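Plerkside Wildlife Shelter
Frequently asked questions: microbats and flying foxes

These answers cover the questions most often put to the phone roster. They apply to bats found within the shelter's service area. Species and permit conditions differ elsewhere, and callers outside the area should contact their own state or territory wildlife service.

I have found a bat on the ground. What should I do first?

Do not touch it. Keep children, dogs and cats away and note the exact location. If the bat is in direct sun, shade it from a distance by propping an umbrella or a sheet of cardboard between it and the light. Then ring the shelter. A grounded bat is nearly always in trouble, as most species do not rest on the ground by choice.

Why can't I pick it up with gloves or a towel?

Australian bats can carry lyssavirus, which is transmitted by bites and scratches. A microbat's teeth will go through a garden glove, and a flying fox can reach further with its thumb claw than most people expect. Only vaccinated handlers with a current titre should handle bats. This applies to dead bats as well.

What if I have already been bitten or scratched?

Wash the wound with soap and running water for at least fifteen minutes, apply an antiseptic such as povidone-iodine, and see a doctor or emergency department the same day. Do this even if the mark is barely visible. Do not release or dispose of the bat, as it may need to be tested. Numbness or tingling at the site should be mentioned to the doctor, but do not wait for symptoms before seeking treatment.

A microbat is flying around inside my house. Is it injured?

Probably not. Microbats follow insects in through open doors and are often unable to find the way back out. Close internal doors to confine it to one room, switch off the lights and ceiling fans, open the windows fully, remove the flyscreens and leave. Check after an hour. If the bat has landed and does not move off after dark, ring us.

It is daytime and the bat is hanging on an outside wall. Should I call?

If it is in shade, out of reach of pets and more than two metres up, leave it until evening. Ring if it is still there the next morning, if it is in full sun, or if ants or flies are on it.

There is a flying fox on the powerline and it is clearly dead. Why would I report that?

Between October and January the animal may be a female with a live pup attached. Pups can survive for several days under the wing of an electrocuted mother. Ring us with the nearest street number and the pole number if it can be read from the ground. The network operator will be asked to attend. Never try to reach the animal with a pole or a ladder.

A flying fox is caught in my fruit tree netting. Can I cut it free?

No. Cover the animal lightly with a towel if this can be done without bringing your hands near it, and wait. The netting will be cut around the bat and the bat brought into care with the netting still on. Constriction damage to the wing membrane can take a week or more to show, so a bat that looks unharmed is held for at least 7 days before release is considered.

What netting is safe for wildlife?

Mesh that you cannot push a finger through, in white or another light colour, stretched taut over a rigid frame. Loose black monofilament accounts for most of our entanglement admissions in November. Some jurisdictions restrict the mesh size that may be used on household trees, so check before buying.

At what temperature does heat stress begin?

Signs such as wing fanning and panting may be seen well before the critical range. Deaths in camps are associated with temperatures of 42 degrees and above. On forecast days, please stay out of the camp altogether. Human presence makes the animals fly, and flight raises body temperature further. Ayanda Rampersad coordinates the heat roster and will not deploy anyone who has not completed the camp induction.

How are microbats housed once they are admitted?

In soft-sided enclosures with a temperature gradient and hanging cloth on at least one wall. Target temperature at the warm end depends on the species, weight and condition of the animal. Torpor is permitted overnight in adults that are maintaining weight and avoided in juveniles. Each animal is weighed at the same time every evening before feeding.
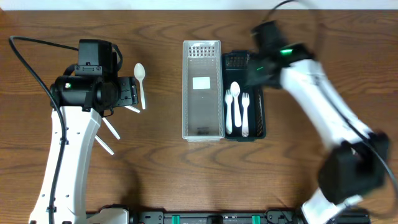
What are they fed?

Adults are hand-fed mealworms that have themselves been fed a calcium-enriched diet for 48 hours. Most insectivorous microbats will not recognise a mealworm as food at first, and the contents of the worm have to be offered at the lips. Khanyisile Masilela runs a feeding session for new carers on the first Monday of each month. Wild-caught moths are not used – pesticide exposure cannot be ruled out.

How long does a wing tear take to heal?

Membrane heals well if the blood supply is intact. Small holes in the central membrane are usually left alone. Tears that run to the trailing edge take longer and may need gluing or suturing by a vet. Fractures are assessed by X-ray, and a compound fracture of the forearm generally has a poor outlook.

Where are recovered bats released?

Microbats are released at dusk, as close as possible to where they were found, in mild and dry weather. This is why the location is asked for on the first call. Hand-raised flying fox pups go to a crèche and then to the release aviary beside the Devari Creek camp, where support feeding continues until they stop returning.

How do I become a bat carer?

You will need a completed rabies vaccination course, a titre result, shelter membership and the two-part training course. Vaccination is at the carer's own cost and should be started early. Send enquiries to Jennylyn Samonte through the contact form, with "bat training" in the subject line.

Can I get the outcome for an animal I reported?

Yes. Quote the admission number given to you at handover. Records are updated weekly – allow 9 days before asking.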